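The Case for Paying Attention to How Examples Are Gathered

Opinion
November 15, 2024

Public discussion of robot learning tends to begin with the model. How large is it, how quickly does it train, how many tasks can it perform on a stage? The Grerus Institute takes the view that this order should be reversed. A system that learns to handle objects by studying recorded demonstrations can be no better than the demonstrations it is given, and the way in which those are gathered deserves the same scrutiny that is now reserved for software.

Our own position was formed slowly. When the Pular program opened in February, its plan called for 2000 demonstrations of household handling tasks, all of them recorded in a single laboratory at Steltley. The room was well lit, the tables were bare, and the objects were returned to marked positions between attempts. The target was met ahead of schedule, with 2216 recordings accepted. By the measures written into the plan, the work was a success.

The difficulty appeared when the trained system was asked to work elsewhere. Skills that had seemed secure in the laboratory weakened in rooms with daylight, patterned surfaces and ordinary clutter. The recordings were accurate, and there were many of them, but they described one room in great detail. A count of files had been allowed to stand in for a judgment about what the files contained.

We believe that this mistake is common, and that it is encouraged by the way programs are funded. A sponsor can check a number. It is harder to check whether a set of examples covers the conditions under which a machine will be expected to work. Contracts therefore specify totals, collection teams are paid against totals, and the people who record the demonstrations learn to repeat the easiest version of a task. They should not be blamed for it. They are doing what the agreement rewards.

Three changes would help. The first is to write variety into the requirement from the start. An agreement that asks for 90 different settings will produce a more useful body of work than one that asks only for a larger number of attempts. The second is to pay for time instead of accepted recordings, so that an operator who pauses to rearrange the objects is not penalized for doing so. The third is to keep a written record of what was left out. The Ambaye collection, which followed Pular, carries such a record, and those who use it have told us that they consult it more often than the summary of contents.

There is also the matter of where the work is done. Hand-held grippers have made it possible to record demonstrations without bringing a full robot into the room. Thin objects on a patterned cloth, cups that must receive them, and a working kitchen in the background can all form part of the same exercise. 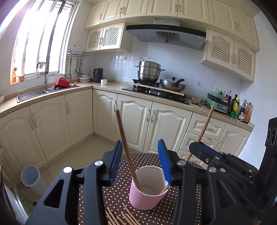
Moving into homes brings duties that a laboratory does not. A kitchen belongs to a household, and a recording made there may show a good deal about how that household lives. Consent should be given in writing, should name the purposes for which the material may be used, and should be open to withdrawal. Collectors should review recordings before release and remove whatever identifies the residents. These steps take time and cost money – more than most budgets presently allow – and they should appear as a separate line in any proposal.

Some colleagues argue that larger volumes will solve the problem without special effort, as variety will arrive by accident if enough is collected. We are not persuaded. The Pular recordings passed 2000 without becoming more varied, for the simple reason that no part of the process asked them to be. A second argument, that failed attempts should be discarded to keep the material clean, also seems to us mistaken. A dropped object and its recovery can teach a system something that a smooth demonstration cannot, provided that the attempt is labeled for what it is.

The institute will apply these terms to its next round of agreements, and will publish the wording so that other organizations may adopt or criticize it. Sponsors who wish to continue funding by volume alone are free to do so, but we would ask them to state in their reports how many rooms their examples came from.

Issued by the Grerus Institute, Steltley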